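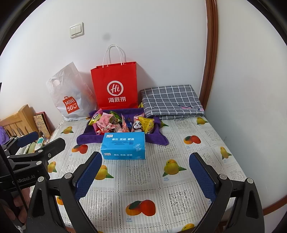
The snack corner, with its two upright bags and the purple towel.

Corner Tables of Zandesley: The Snack Annex

Every home in our building has a table where things are put down "for a minute." Some have been there since January. This gallery is a small tribute to them, and this installment goes to the table in the corner by the light switch at number 273, which has drifted from furniture into something closer to a convenience store with no register.

The system is simple enough. Bags go at the back and snacks go at the front. Anything that is neither a bag nor a snack gets folded and leaned against the wall until it has earned a better place. The gray cloth with the white grid has been on that waiting list for a while, and I think it's getting comfortable.

I'm told the purple towel is a matter of policy. Snacks put straight on a table are clutter, while snacks put on a towel are being served. I have since tried this at home with a dish towel and a heap of mail, and I can report that it does very little for mail.

As for the packets, the pinks are well ahead. There's a dark green one and a dark blue one for people who like to feel they've made a serious choice, and the yellow and pink one out on the far left is the one I would take first if the owner left to answer the phone. She didn't. I checked twice.
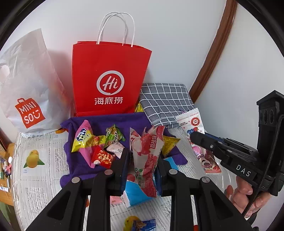

Selamawit Gebremichael
Neighborhood Pages Editor

Red paper from 海底捞 in the middle, crinkled white plastic from MINI SO on the left. I've always believed a good shopping bag should never be thrown out, only promoted, and these two have made it to senior management. My own are folded inside another bag, which is inside a third, and I don't care to discuss how deep it goes.

The tablecloth deserves a word as well. It has fruit printed on it, including a mango with two green leaves, and I like the nerve of that. You come for something in a shiny wrapper and a mango looks up at you. It is one of several fruits printed there, and none can be eaten.

Then there's the bit of yellow packaging between the red bag and the gray cloth. I asked what it was and got a shrug and a change of subject, so I assume it's the good one.

Next up is the hall shelf on the second floor, where the Wanthorpe Street umbrellas go to retire. If your own table has reached this stage, leave a note in the lobby.

Filed under: Around the House, Snacks, Corner Tables

3 comments

fultent_fan
The towel rule is real. My grandmother did it with bread and we all behaved better around the bread.

Marrow Lane
Please do our table next. It has a lamp on it somewhere.

K. Kumarasinghe
I read this for the furniture and now I want a pink one. Any pink one.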